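Oficina de Serviço de Bebidas – Apontamentos da aula 16
Docente: Catherine Pollock

Hoje montamos a mesa do chá gelado, a minha aula preferida do módulo! Uma bancada bem pensada faz metade do trabalho – e dá gosto olhar para ela.

Material: garrafas de chá, suporte de arame para garrafas deitadas, tabuleiro, taça com cubos de gelo, colher de gelo, pano dobrado.

Deixem livre o centro da mesa, que é aí que se serve.

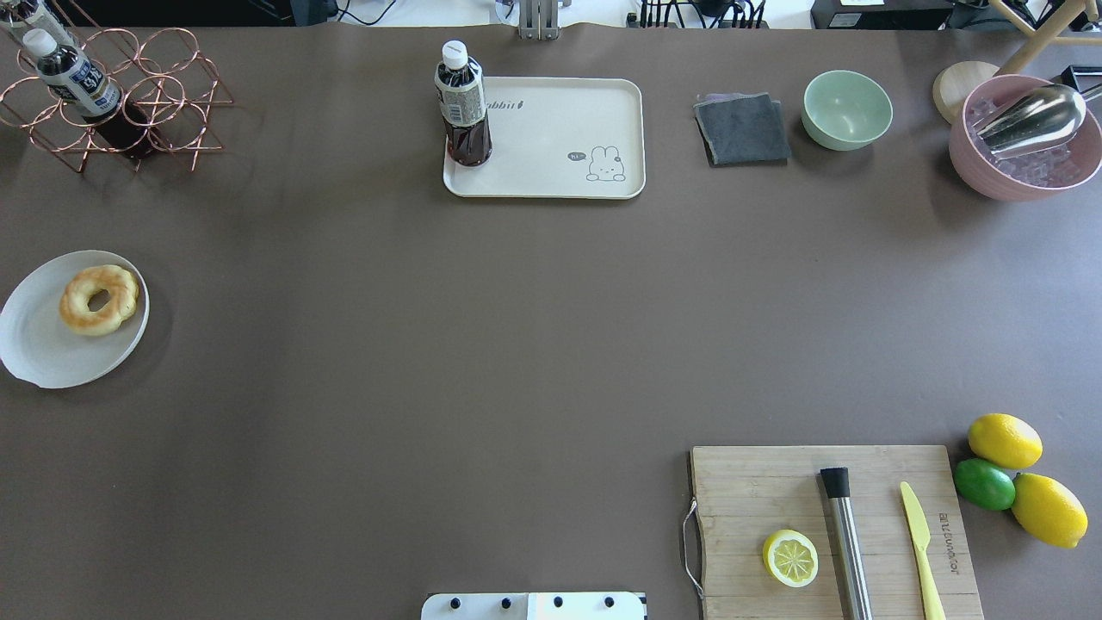

O gelo fica sempre de um só lado, com a colher própria, e nunca se apanha com o copo (nunca mesmo!). Para cada copo, 80 g de gelo e 200 ml de chá, deitado devagar. Experimentem com e sem limão e comparem – a diferença é enorme.

Para a próxima aula: desenhar a vossa própria disposição da mesa, vista de cima, e ler a ficha da Effie Cruickshank sobre tabuleiros.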